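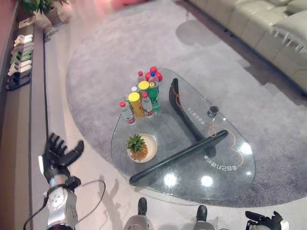

# Arano Teleoperation Station

**Supplier:** Hyvönen, Dultstead office
**Catalog number:** 322

The Arano Teleoperation Station allows an operator to guide a two-armed robot through a household task and to record the complete demonstration for later training. The operator wears a headset and a pair of tracked gloves. Arm, wrist and finger movements are passed to the robot, and the view from its head camera is returned to the headset.

The station is intended for laboratories, training centers and product teams working in furnished rooms. Typical assignments include clearing a coffee table, sorting bottles and fruit, and returning items to a shelf.

## What is supplied

- Operator headset with adjustable strap
- Tracked gloves, one pair, available in 3 sizes
- Control computer with recording software installed
- Floor pedal for starting, pausing and discarding a recording
- Network switch and cable set
- Printed operator's manual

The robot and its hands are ordered separately. A list of supported models is available from the Dultstead office on request.

## Recording a demonstration

Each demonstration is saved as a single session containing head camera video, joint positions, hand commands and the operator's spoken notes. Sessions may be trimmed and labeled on the control computer. Those marked as discarded remain in a separate folder until an administrator removes them.

Glass tabletops may show strong reflections from ceiling lights. Operators should check the headset view before the first grasp and adjust the room lighting if the edge of the glass is difficult to judge. Loose cables on a work surface should be moved clear of the hands unless they form part of the task.

Hand-guided teaching is also supported. In this mode the arms are held in a low-resistance state and positioned directly by the instructor, while the gloves remain switched off.

## Training and installation

Installation at the customer's site includes an operator course of eight hours, taught by Sze-wing Kao. Participants complete supervised sessions before they are registered as operators. The next open course at the Prundport training center will be held in August.

## Ordering

Orders are normally shipped within 14 working days of written confirmation. Replacement gloves and pedals may be ordered individually under the same catalog number.

Questions about compatibility, site preparation or service agreements should be addressed to Glykeria Sfakianakis, Customer Equipment, Dultstead.

Page last revised 19 May 2026.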